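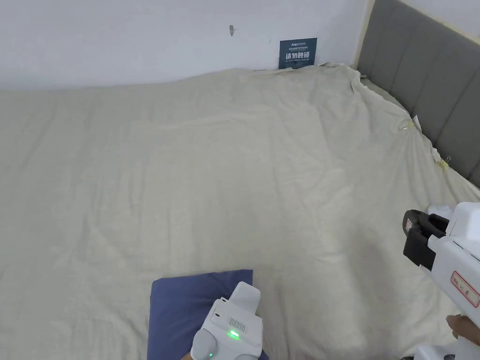
A property manager at Durkham asked after the last session whether it was worth stripping a bed completely when only the top sheet looks creased. I said yes, and I still say yes. Start with that and go straight into the talk.

Slide 1. Who we are. Perna looks after linen for 647 furnished rentals, most of them at Prunwood and Lepik. Mention that June is the heaviest month. Don't read out the price list.

Slide 2. The sheet. A loose sheet on a wide mattress creeps toward the headboard and bunches there. Pull it from the foot first, then work up the sides. Clips at the headboard edge hold a fold in place – check them at every changeover. On a padded headboard, tuck with a flat hand.

Ask who in the room uses fitted sheets. Let two or three people answer.

Slide 3. Things left on the bed. Cushions and clothes come off before the sheet is touched. Last year we logged 1,914 changeovers, and in 371 of them something was left in the bedding, mostly clothing.
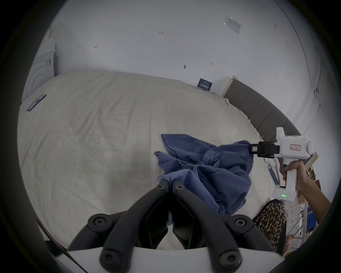 Blue cloth on the bed, picked up by one corner.

Pick up by a corner, shake once, fold on a table – never on the made bed. Bag it with the unit number. We keep found items for up to 3 months.

Slide 4. Walls and signs. Report marks on the wall behind the bed. Leave any notice where it is, even if the sheet covers part of it.

Questions. Handout is by the door.

Last updated: June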